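Peel first, set the table later
2 min read

I'm a peel-everything-first person. Skin off, onto the counter, and only then do I think about knives (or dinner, frankly). My friend Nosipho Visser chops hers in the papery skin and picks bits out after, which drives me nuts!

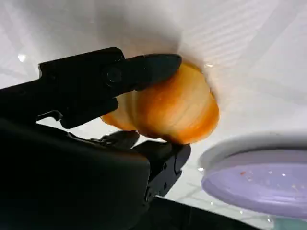

A peeled onion, layers showing.

And I won't apologize for a silly table, either. Give me a purple plate over matching white china any August, crumbs and all, plus a pumpkin or two. Mine stay out until spring.
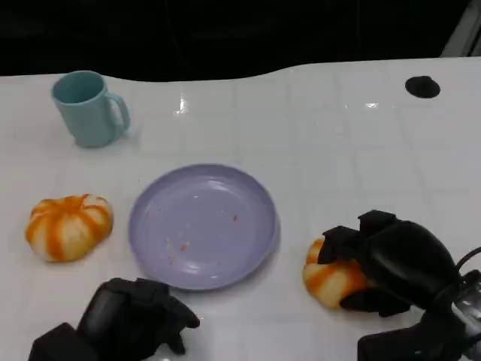

Purple plate, teal-blue mug, striped pumpkins on white tile.

Related
In praise of the ugly mug
Tile tables, 83 wipes later

Contact | © Rorley | Back to top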